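Getting tea stains out of melamine trays

3 replies · 263 views

hamel_kitchen
My mother-in-law left us a stack of white trays and most have brown rings where mugs sat. Dish soap does nothing. I don't want to scratch them. What works?

potluck_dee
Baking soda and a little water, made into a paste. Leave it on for an hour and wipe with a soft cloth. I did all of mine in February and the rings came off. The one with the bear on it is the kids' snack tray, so I stay away from the drawing and only do the plain part.
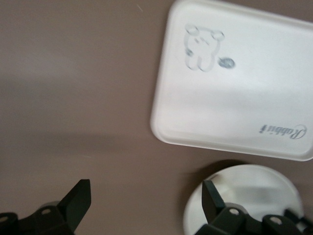
Reply 2

uvaldebenito
I'd disagree on the baking soda. It's mild, but it's still an abrasive, and if you do it every week the shine goes. Then the stains come back faster. I use denture tablets. Fill the tray with warm water, drop in 2, leave it overnight, rinse well.
Ulises

potluck_dee
Every week, sure. I do it twice a year and mine still look fine. Overnight seems like a long time for anything with a print on it.

uvaldebenito
Fair point on the prints. I've only done plain ones.

hamel_kitchen
Tried the tablets on the worst tray. The ring is lighter but still there. Going to try the paste on that spot and leave the rest alone. Does anyone know if bleach is safe?

potluck_dee
No bleach. It turned one of mine yellow.

Share · 3 likes
Last updated 19/10/2025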